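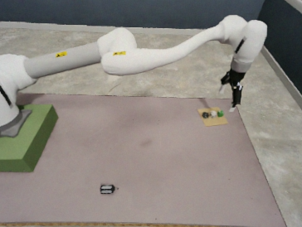

Last changed: Aug 25, 2020

Long evening with the simulator again, and my wrist is sore, but I got 45 good runs saved for Grinura! That puts me at 300 since I started back in June, and I'm so pleased I went and had ice cream before writing this.

The job right now is pick and place. I drive the arm with the little hand controller, every run gets recorded, and later the learner chews on all of it and tries to copy me. So if I'm sloppy, it learns sloppy. I keep catching myself hanging over the cardboard with the fingers open, just thinking, and then I remember that the thinking gets saved too. I threw out 6 runs tonight for that (one of them was basically me reaching for my tea).

I do like this version of the room. The pink table was a silly choice when I made it and now I'd miss it. The three little things on the cardboard are bunched up so tight, though, the dark one and the white one and the green one all in a row, and coming down on any of them without bumping its neighbor takes real patience. I want plenty of those in the set. Easy grabs I have by the bucket.

The striped black thing stays way out on its own near the front of the table. Reaching it from over by the cardboard means a big swing of the arm, and my swings are ugly! I go wide, then I creep, then I go wide again. Maybe I should slow the controller down a notch and see if they come out smoother.

Also moved all the saved runs from Trurkum over to the Mulder drive, which took forever, and four files wouldn't open afterward. I'll copy those again before I do anything else.

Tomorrow I want to turn the cardboard a bit more and spread things out, then start on the next batch. And stretch my hand first.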